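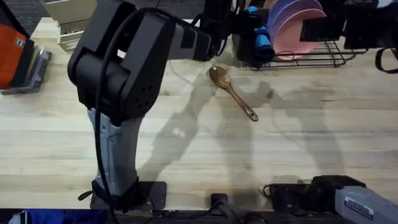 Is the deputy leader of Drendik council still in the job? The deputy leader is suspended on full pay and has not resigned, the council confirmed late this afternoon.

**UPDATE 9/19/22** - Second former aide has now come forward. Statement from the party below. More as we get it.

The deputy leader was suspended this morning after a former office aide alleged months of bullying, including being shouted at in front of visitors and being told to hand over a personal phone. By lunchtime a second former aide had sent a written account to the council's monitoring officer. We've read both. They don't cover the same dates but they do describe the same office in much the same way.

The deputy leader denies all of it. In a statement sent out by the party, the claims are called "false, hurtful and timed to do damage". No interview given, calls not returned.

First reports came from a local blog in Kukirov, which put up part of the first aide's resignation letter last night. The copy going round on social media is the blog's picture with the watermark trimmed off. Several accounts have claimed it as their own scoop. It wasn't theirs. We asked the blog for the full letter and were sent all six pages, with home addresses blacked out.

The letter is dated February. It names five meetings at which the aide says the behaviour took place, and says a complaint was made to the party's regional office in Clisska soon after the last of them. The regional office says it recieved "an email raising concerns" but that the sender didn't ask for it to be treated as formal. The aide disputes this. We've seen the email - the word "complaint" is in the subject line.

Questions for Clisska, then, as much as for Drendik.

Reaction in the council chamber has split the way you'd expect. The opposition group wants an outside investigator and has put down a motion for the next full meeting. The ruling group wants the monitoring officer left to get on with it. Two of its own members have broken ranks and signed the opposition motion, which could be enough to carry it if turnout is poor.
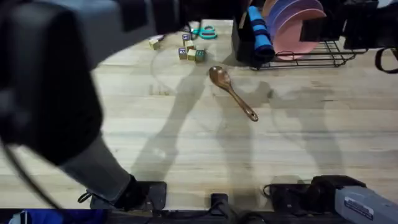
*Two robot arms at a pale wooden tabletop.*

An online petition calling for the deputy leader to go had more than 733 names on it when we last looked. It has no formal standing as the council only debates petitions handed in through its own website. The organisers say they'll start again there tonight.

There is also the matter of the Ham ward by-election. The deputy leader was down to run the party's campaign there and the name is still on the leaflets, which went through doors in Ham over the weekend. The party says a new campaign lead will be announced shortly and that the leaflets won't be reprinted. The candidate has cancelled tonights street stall.

What happens next: the monitoring officer decides whether the two accounts go forward as one case or seperate ones. If there's a case to answer it goes to the standards panel, which sits in private but has to publish its finding. The panel can't remove a councillor. It can recommend a censure, or loss of the deputy's post and the allowance that comes with it.

The council wouldn't put a date on any of this. The leader's office said it had nothing to add to this morning's statement.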